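Bronura Die Patterns: README

Bronura is a set of 139 cutting patterns for papercraft, meant for home die cutters and for people who cut by hand with a craft knife. It covers borders, corners, tags, envelopes and a few box nets. The patterns were drawn for card and heavy paper. Thin paper works for most of the tags but tears on the finer borders.

What is in the folder

patterns/ holds one SVG file per pattern, in millimetres at full size.
sheets/ holds the same patterns laid out on A4 for printing.
index.csv lists every pattern with its name, group, width, height and smallest gap.
changes.txt lists what was altered between versions.

The groups are named after the notebooks the drawings came from: Flernitz (borders and corners), Štefanec (tags and envelopes) and Fusitz (box nets). The names have no other meaning and you can ignore them if you sort by size.
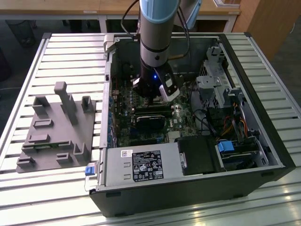 Desktop tower on its side, panel off, with the arm above the board.

Columns in index.csv

name — lower case, no spaces, matches the file name.
group — one of the 3 groups above.
width, height — outer edge to outer edge, before folding.
min_gap — the narrowest strip of card left between two cuts. Anything under 1 mm should be cut slowly.
fold — yes or no. Fold lines are on their own layer, coloured red, and should be scored and not cut.

Known problems

7 of the Flernitz corners do not meet the matching border exactly when scaled. Use them at full size or trim the join.
The Fusitz nets allow for card up to 0.3 mm thick. On anything thicker the lids are tight.
Some older cutting software reads the SVG files at the wrong size — check the width against index.csv before you cut.

Use

You may cut, sell and give away finished pieces. Please do not sell the files themselves. If you change a pattern and pass it on, rename it so that it does not get mixed up with the original.

Version 7, June. Box nets redrawn, two duplicate tags removed.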